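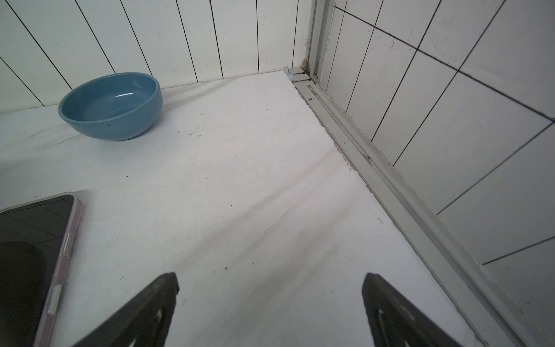 3.2 욕실 바닥과 문 레일의 오염 분포

그림 4. 샤워실 모서리. 바닥과 벽타일, 알루미늄 문 레일. 파란 도자기 그릇과 휴대전화가 바닥에 놓여 있음.

조사 대상은 Stedside 임대주택 16세대의 욕실. 거주자에게 사전 정리는 부탁하지 않았고, 평소 쓰던 그대로 두도록 했다. 물건도 치우지 않음. 기록 항목은 바닥면, 벽타일 줄눈, 문 레일, 모서리 이음부의 네 구역이며 등급은 Bisgaard와 Thoroddsen의 6단계 척도를 따랐다(부록 나 참조).

바닥면 등급은 대체로 낮았다. 그림 4의 욕실도 마찬가지로 회색 얼룩 자국과 작고 어두운 먼지 알갱이 정도이고, 멀리서 보면 그냥 흰 바닥이다. 반면 레일은 사정이 다르다. 홈 안에 흙먼지와 갈색 얼룩, 곰팡이처럼 보이는 검은 때가 모여 있고 특히 길이의 중간 부근이 심하다. 같은 욕실 안에서 바닥과 레일의 등급이 두 단계 이상 벌어진 곳이 7세대. 평균만 보고하면 이 차이가 묻힌다. 따라서 이하에서는 구역별 값을 따로 적는다.

벽타일은 줄눈 색이 원래 어두운 경우 판정이 어려웠다. 줄눈의 오염인지 시공 당시의 색인지 사진만으로는 구분이 안됨. 그림 4의 격자 줄눈도 거의 검은색이라 줄눈 등급은 보류하고 타일 표면의 갈색 반점과 물자국만 채점했다. 판정자 간 불일치도 이 구역에서 제일 컸다.

모서리 이음부에는 작은 이물이 남기 쉽다. 그림 4에서는 수직 기둥 밑 틈에 하늘색 조각이 하나 보인다. 테이프 또는 비닐로 추정, 재질은 확인하지 못했다. 이런 조각은 '오염'이 아니라 '잔류물'로 분류했는데 두 범주의 경계가 애매하다는 지적이 있었고(Tkachenko 주택 예비조사 때도 같은 문제) 아직 해결은 못 했다.

바닥에 놓인 생활용품. 그릇, 휴대전화 등은 채점에서 제외하고 위치만 기록했다. 물건이 가린 면적은 미관측으로 처리. 다만 물건 밑의 오염이 주변과 같다고 볼 근거가 없으므로 바닥 등급은 실제보다 낮게 잡혔을 가능성이 있다.

청소 빈도 설문과의 비교는 3.3절에서 다룬다. 설문지에는 '욕실 청소'라고만 물었고 레일을 따로 묻지 않았슴. 설계상의 실수로, Cusden 지구 조사부터는 레일 항목을 분리해 넣었다. 세대별 원자료는 부록 다에 실었다.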